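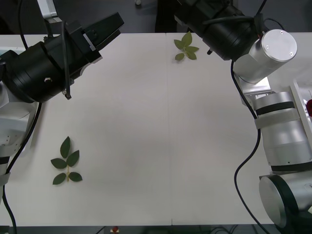

Chie Tsuchiya asked after the last walk-through whether item 3 covers the stairwell doors on both levels or only the door at street level. It covers both. The wording has been revised, and the comments received on the previous version have been placed under the items they concern.

PRYDDERCH BUILDING
Fire and General Safety Inspection Checklist, Common Areas and Tenant Rooms
December

Inspecting officer: Cristóvão Guerreiro
Areas covered: ground floor, upper floor, both stairwells, loading bay, shared kitchen, storage rooms 1 to 7
Marks used: S (satisfactory), A (action needed), N (not applicable)

Part A. Means of escape

1. All exit routes are clear to their full width. S
2. Exit signs are lit and can be read from the far end of the corridor. A
Comment: The sign at the upper end of the north corridor is dim. A replacement has been ordered. The old sign is to stay in place until the new one is fitted.
3. Stairwell doors on both levels close fully from any position and latch without being pushed. A
Comment: The upper door of the south stairwell stops short of the latch when opened only part of the way. The closer was adjusted during the inspection and the door should be tried again on Thursday. Tenants are reminded that these doors may not be wedged.
4. Exit doors open from the inside without a key. S
5. The assembly point is posted on each floor. S
Comment: Skalon has asked for a second notice near its own entrance. Approved.

Part B. Extinguishers, alarms and lighting

6. Each extinguisher is on its bracket, with the pin and seal in place and the gauge in the green. S
7. Access to each extinguisher is clear. A
Comment: A coat rack stood in front of the unit outside storage room 4. It was moved at once. The same remark appears in the previous report, and the tenant has been written to.
8. Smoke detectors are free of covers, tape and paint. S
9. Manual alarm stations were tested in rotation and the test was entered in the log. S
Comment: Station 11 was used for this test. The panel showed the correct zone.
10. Emergency lights stay on for 30 minutes with the main supply switched off. A
Comment: One fitting in the north stairwell failed well before the end of the test. The others passed. The fitting is to be replaced with one of the same type, and the test repeated for that stairwell only.

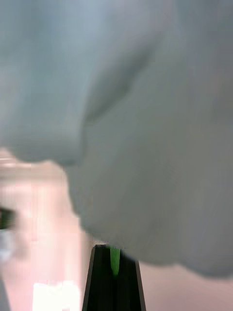 11. The alarm can be heard in every occupied room with the door shut. S
Comment: Fornine reports that the alarm is faint in its rear office when the ventilation is running at full speed. The inspecting officer stood in the room during the test and found the sound level acceptable, but the point will be looked at again at the next inspection.

Part C. Electrical

12. Panel doors are closed, labeled and clear of stored items. S
13. Extension cords are not run through doorways, under mats or above ceiling tiles. A
Comment: Two cords in the shared kitchen were removed. A request for an additional wall outlet beside the refrigerator has been passed to the owner.
14. Power strips are plugged directly into a wall outlet and not into another strip. S
15. Portable heaters are of a type that shuts off when tipped, and are listed on the tenant's register. A
Comment: Usura keeps a heater that is not on the register. The model is acceptable. The tenant is asked to add it and return the form.
16. Outlets near sinks trip and reset when the test button is pressed. S

Part D. Storage and housekeeping

17. Stored goods are kept clear of the sprinkler heads. A
Comment: Storage rooms 2 and 6 had boxes stacked too high. Both were corrected the same day. A line has now been painted on the wall of each storage room, and nothing may be stacked above it.
18. Shelving is fixed to the wall and shows no sign of leaning. S
19. Load signs are posted on shelving rated for 500 pounds. S
Comment: The sign in storage room 5 has faded and should be reprinted before the next inspection.
20. Waste paper and packing material are removed at the end of each working day. S
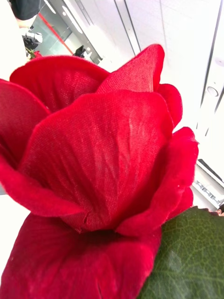
21. Trash containers in the loading bay have lids and stand away from the building wall. A
Comment: One lid is missing. The container may remain in use for metal and glass only.
22. Flammable liquids are kept in the metal cabinet, and the cabinet is closed. S
23. Floors are free of loose tiles, raised edges and spills. A
Comment: A tile has lifted inside the loading bay door. It has been marked with yellow tape. Chie Tsuchiya writes that the tape lifts with cart traffic and that a temporary ramp plate would be a better measure. Agreed — the plate is to be placed before the end of the week.
24. Entrance mats lie flat. S

Part E. Seasonal items

25. Decorations in corridors and stairwells carry a flame-resistance label, or have been removed. S
26. String lights are approved for the location in which they hang, and are switched off when the building is closed. A
Comment: The lights in the ground floor lobby were found on at the start of the inspection. A timer will be fitted.
27. No candles are in use. S
28. Salt and a shovel are available at both entrances. S
Comment: The rear entrance holds more salt than is needed and the front entrance holds little. The supply should be shared out evenly.
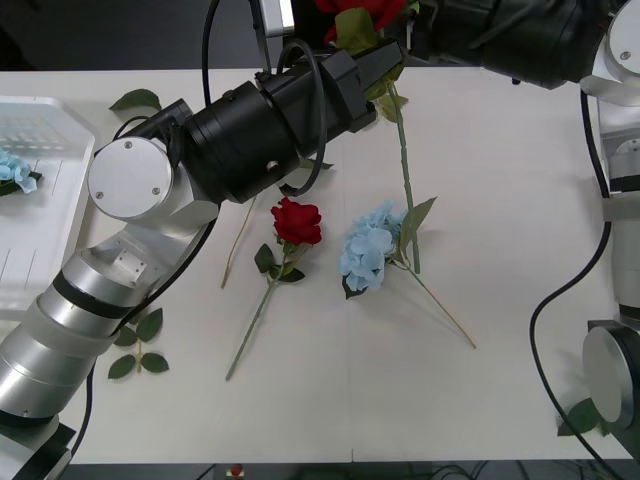 29. Outdoor steps and handrails are sound, and the lighting over them works. S

Part F. Records

30. The fire log is up to date and kept at the front desk. S
31. Each tenant has named a floor warden and a deputy. A
Comment: Fornine has named a warden but no deputy. Skalon and Usura have supplied both names.
32. The evacuation drill has been held and the time recorded. S
Comment: The drill went as planned on the upper floor. On the ground floor several people waited in the lobby for their coats — wardens should direct them outside without delay.

Items marked A are to be closed by the responsible tenant or by the building office. Written confirmation should give the item number and the action taken. Comments on this checklist may be left at the front desk or sent to the building office, and will be entered under the item concerned when the next version is issued.

Signed for the building office: Cristóvão Guerreiro
Copy to: Skalon, Usura, Fornine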